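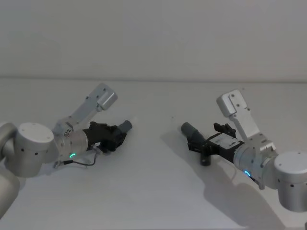 A white tabletop, Maya Sfeir once told a class in Sarnmont, is the hardest piece of furniture to make and the easiest to live with, and she would happily have talked about it all afternoon.

White tabletop

A white tabletop is a flat, pale work surface with no pattern, grain or inlay on show. It is found in studios, classrooms, kitchens, sewing rooms and workshops, and it is often set against a wall of a similar pale color so that the two seem to run together. The top may be painted wood, laminate, coated metal, stone or glass. For such a simple thing it has a wonderfully rich range of makers, finishes and habits attached to it!

Form and size

Most white tops are rectangular, with straight or slightly rounded corners. A common large size in workshops is 2000 by 1000 millimeters, which lets two people work from opposite sides and still reach the middle. The edge may be square, beveled or wrapped in a thin band. Thickness varies a great deal with the material. Coated metal can be very thin if it has a frame under it, while painted boards need more body to stay flat.

The Kevine, a table first sold by the Sfeir workshop in Fallis, has a top just 12 millimeters thick and is much loved for it. Its underside is cut away toward the rim, so from a chair the top looks thinner still (people do tend to crouch down and check). An early version stood 944 millimeters high and was meant for standing work. The lower dining version came the following January and soon outsold it.

Finish

White is a whole family of colors. Tops are sold in cool whites with a touch of blue, warm whites close to cream, and a neutral middle group that many studios prefer. Gloss finishes wipe down beautifully but throw back every lamp in the room. Matte finishes give a soft, even light and hide small scratches, although pencil and coffee can cling to them. Satin sits between the two and is the usual choice for kitchens.

The color of the wall matters too. With an off-white or pale gray wall behind the table, the back edge shows only as a faint line, and whatever is being worked on stands out clearly. Watchmakers, bead workers and model builders all value this, and anyone who has dropped a tiny dark screw onto a busy wood grain will understand why.
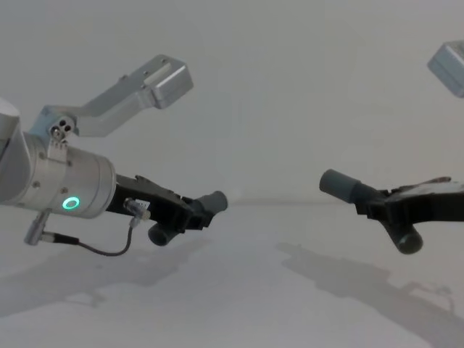

Care

Daily care is a damp cloth and a little dish soap, followed by a dry cloth. Scouring powder dulls gloss and leaves shiny patches on matte. Ink should be lifted at once with a product the maker approves, tested first near a corner. Painted tops can be sanded lightly and recoated, and a well-kept one may go through several coats in its life, each a slightly different white.

Yellowing is the best-known complaint. It depends on the coating and on how much sun the table gets, and it often shows first as a pale shape where a tray or mat has been sitting.

In teaching

Maya Salameh's course notes, revised in October 2023, ask beginners to spend their first session at a plain white top with one object and a lamp, moving the lamp and drawing the shadow each time. The exercise is a delight to watch and is still used in Sarnmont.

See also

Drafting table
Workbench
Countertop
Laminate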